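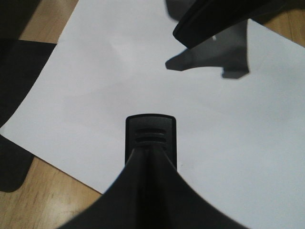
Oluf Brynjólfsdóttir, reading an early draft of this section, objected that a sheet of paper on a table is barely a subject, and that if we meant to write about squareness we ought to pick something that people care about, such as picture frames or lawns. We have kept the objection in because it was also the view of most of the people we interviewed. They had laid the paper down. They had not, as far as they could remember, laid it down in any particular way.

Figure 1. Large white sheet lying flat on a light wooden surface, slightly tilted, with wood showing beyond its borders. A very subtle crease is just visible.

4.2 Angle, margin and crease

The diaries kept by the 96 Nandlow households contain 2,358 entries in which a plain sheet was put on a table before some other job began. The jobs were what one would expect: gluing, potting up seedlings, sorting screws, wrapping, painting very small soldiers. Our interest here is in the minute before the job, when there is a sheet and a table and some relationship has to be found between them.

We had assumed that the relationship would be parallel. Tables have straight edges, paper has straight edges, and the people in our sample own tape measures. The pilot coding sheet therefore offered only "aligned" and "misaligned", and misaligned was meant to be the box for children and emergencies. Within the first batch of entries it had swallowed nearly everything. We replaced it with "tilted", a word with less of the headmaster in it, and kept "aligned" for sheets whose edges ran with the grain of the wood or with the side of the table.

Figure 1 is a fair specimen of tilted. The paper is flat and evenly lit, there is wood on more than one side of it, and the strips of wood that remain are wedges and triangles where a tidier mind would want borders. We call these leftover areas margins, although a printer would not thank us for it. A margin matters more than it looks. Several diarists used theirs as a second work surface of lower rank, where the cap of the glue went, or the tea, while the paper was kept for the job proper. One household wrote that the paper was "for the mess" and the wood "for the things that aren't mess yet", a scheme we were tempted to adopt as our theoretical framework.

Creases gave us more trouble. A sheet may be described by its owner as perfectly smooth and still carry a faint line that turns up only when the light comes in low. Under the Zindel protocol a crease is recorded if both of our 2 raters can find it without touching the paper. This produced some long silences. It also produced a class of crease that one rater could see and the other took on trust, and we have left those out. The faint line in Figure 1 is near the lower limit of what we would accept, and was accepted after a short discussion that we do not propose to reproduce.

Colour was dropped as a variable in September. All the sheets we supplied came from one order of 1,000 from Juhl, and all of them were white, in the sense that the packet said so. On a honey-coloured table the same white can look faintly blue or grey - a matter for the eye and the light bulb, and outside our budget. We mention it because diarists kept mentioning it. A few went so far as to ask for the paper that had been given to a neighbour, which was the same paper.

The Justora forms also asked whether the sheet had been straightened once work was under way. Most often the answer was no. Where it was yes, the reason given was seldom the angle itself. An elbow had moved the paper, or a guest was coming, or the form had asked. We take that last reason seriously, since a question about straightening is plainly also a suggestion, and later versions put it at the end, after the one about glue.

Our reading is modest. People treat the sheet as a place first and a rectangle second, and the place is good enough once it is flat and has the job on it. Squaring it up belongs to clearing away, when the paper is folded and its edges are at last made to agree with something. Section 4.3 deals with folding, about which the diarists had a great deal more to say, some of it in capitals.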